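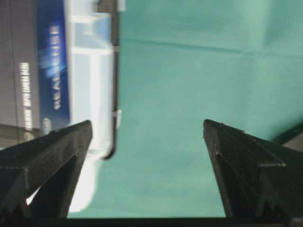 One of the RealSense boxes, blue side showing.

Storage notes, bench side. Carrying on from the list I started under Harnadon.

The small black boxes need one home. Up to now they have lived on whichever shelf had a gap, and I spent 37 minutes last week hunting for one that was behind the label printer. Decision: they go together in a clear bin with handles, boxes kept in their packaging, printed side facing out where possible. 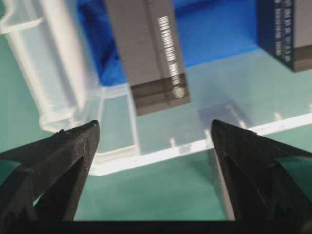 Skindelville, 9 July 2026

Cleared the green bench first and used it for sorting. Clear plastic is fine for this. I did look at the grey crates from Layug, but you can't see into them without lifting the lid, and the lids go missing.

Blue lining goes in the bottom of the bin. Don't trim it to fit, just push it into the corners. It creases a bit and that does no harm.
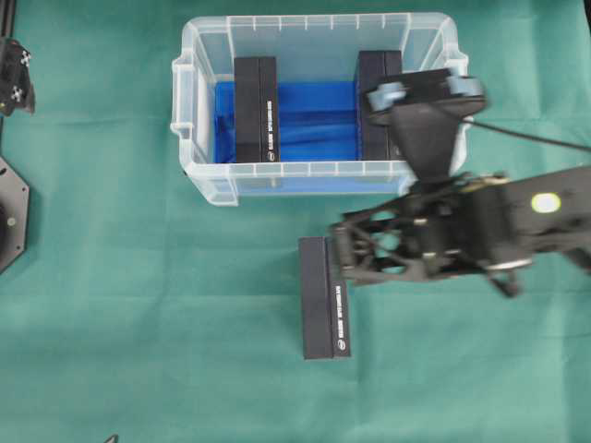 Leave some blue showing between boxes so there is room for fingers. If they are jammed in tight you end up tipping the bin to get one out, and then the rest slide. Long side runs back to front.

Boxes only in this bin. Loose cables go in drawer 2, screws and brackets in the tins. 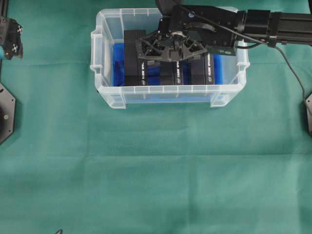 Shelf label still to do. I've put the bin down as 279 in the stores book, next free number, and crossed out the old entry that said "various". Whoever takes a box out, write it in the book the same day please.

To check again in October, when the Iltadetti order is due and we may want a second bin.

2 comments
Share

Recent entries
Drawer labels, second attempt
Layug crates: missing lids
Stores book, pages to recopy
Harnadon shelf list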